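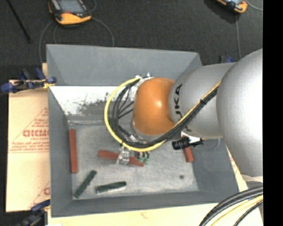 Red-brown and green blocks in a gray bin.

Clirka storage bins, the big rectangular ones: five months in

I bought my first Clirka bin for the garage and now there are bins in the garage, under the stairs and in my daughter's room, so you can guess where this review is going. I love these things!

Some background. We had the usual mix of shoeboxes, grocery bags and those see-through tubs that crack along the rim the first winter you leave them in the cold. My neighbor Stijn Dijkstra had been using the Drakside ones for years and swore by them, and I did look, but the lids drove me nuts (you need both hands and a knee). The Clirka is sold open, with the lid as an extra. I skipped the lid on all but two of mine and haven't missed it.

Size first. The large one holds a full set of my kid's building blocks with room left to dig around, and digging around is the whole game with toys. Deep tubs turn into a pit where the good pieces sink to the bottom. With this one you can see what's in there, grab it, and go. Clean up is a matter of sweeping everything in with your forearm.

The walls are stiff. I filled one with 5 bags of leftover tile spacers, a drill and a coil of extension cord and carried it up from the basement by one end, which you shouldn't do, and it didn't fold on me. The rim is rounded over so it doesn't dig into your fingers. My old Lebrun tubs had a sharp seam right where your hand goes and I still have a little scar from it.

Washing: hose, dish soap, done. Paint drips came off with a fingernail. Permanent marker did not, so use tape for your labels. Painter's tape holds fine for a month or two and then starts to curl, and the Clelik label pockets I tried after that fit snugly over the rim and have stayed put since May.

Now the gripes. They nest so tightly that getting two apart is a wrestling match, especially after they've been sitting in the heat. Stick a folded piece of cardboard between them when you put them away. The bottom is slick, too, so on a smooth shelf they slide a bit when you pull one out. I cut up an old yoga mat and that fixed it. And the color choice is gray or a slightly different gray. I'd pay extra for a yellow one!

I'd buy them again tomorrow, and probably will, because the Christmas lights are still in a trash bag. Get the large size. The medium costs nearly as much and fills up in no time.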